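Open day at the Codthorpe repair works

I nearly didn't go. Codthorpe is 49 miles from me, it was pouring, and the holiday weekend had left me wanting nothing but the couch. But Lech Adamczyk had been telling me since November that I should see the place where Skasthorpe fixes up old office computers, so on January 2, 2023 I packed a sandwich and drove over.

The works is behind the old feed store, and the sign is so small that I went past it twice. Inside you sign a book, get a sticker with your name on it (mine said Pila, because I picked up the wrong one, and I was Pila all afternoon) and wait by the coffee until there are enough people for a tour. We were a nice mix – a retired couple, a few students, and a dad with a boy who knew more about graphics cards than the rest of us put together.

First stop was the store room, and oh, I loved the store room! Shelves up to the ceiling, old towers stacked on their sides like library books. They take in around 2,000 machines a year, mostly from schools and offices, and the good ones go back out to families for 30 dollars. The ones that are past saving get taken down for parts. I asked about my own old desktop, which hums like a fridge, and was told very kindly to bring it in.

Then on to the benches, the part I'd come for. Ayele, our guide, talked us through what's inside a desktop, and I finally understood what a processor looks like out of its socket. It's such a small thing! I had always pictured something more like a paperback. The socket has a little metal bracket that swings up, and you do not touch what's under it, ever. The boy nodded at this very seriously.

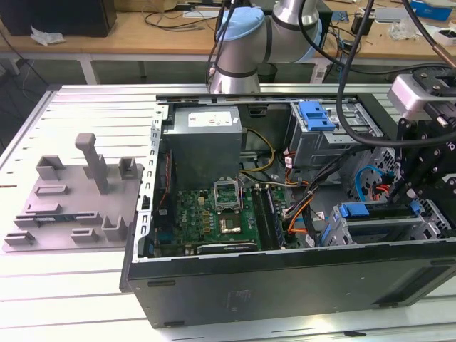 A Dell tower on its side at bench 3, socket open and the processor resting on the board.

I could have stayed there an hour looking at the cables. Yellow and black ones, orange and red ones, and those bright blue plastic bits by the drives – I'd never noticed how much color there is in a plain black computer.

The tour ends at the sales table, where I bought a keyboard I didn't need and a bag of mixed screws for Lech. Parking is free but the lot is mostly puddle, so wear boots. The coffee is a dollar in the jar. Get there before noon if you want one of the cinnamon rolls, they were down to crumbs when I got to them.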